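Can a robot really tidy up?

You may have seen adverts saying robots will soon clear your bedroom floor. Don't throw away the toy box yet.

A robot arm is only metal and motors. The clever bit is supposed to be the software, the instructions that tell it what to do. First the software has to work out where one toy stops and the next begins.
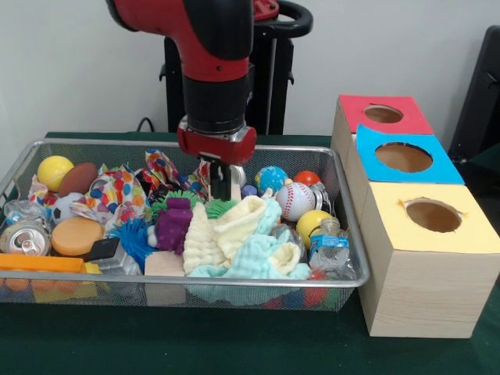 Cloths, cans and balls, all in one basket.

You can do that without thinking. A program called Roller, written by Asuka Takeda, has to guess, and it got 700 practice pictures to learn from. Is that enough? I doubt it. A crumpled towel never looks the same twice.

Next comes planning. The software picks a spot to pinch, then a path through the air. 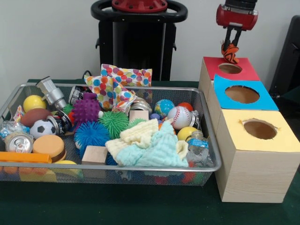

A stripy soft toy over the box with the red top.

Getting hold of a toy is one job and letting go in the right place is another. If the sums are a little bit out, the toy could land on the table.

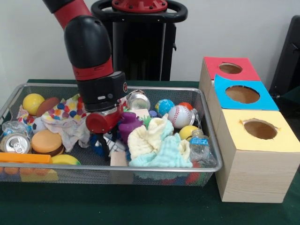
Tsutomu Hayashi thinks I'm being too hard on it. Babies drop things for months, he says, and we don't call them useless.

Fair enough, but babies aren't sold as helpers. When someone says a robot "knows" what a ball is, ask what happens with a ball it has never met.
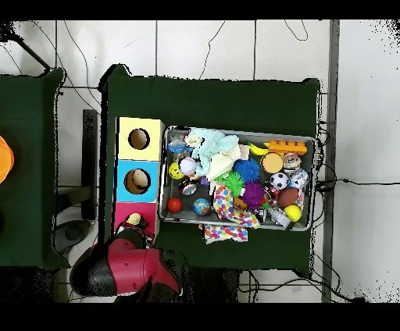 Page 18

Try it yourself. Shut your eyes and let a friend steer your hand to a toy using only words. You have 2 minutes.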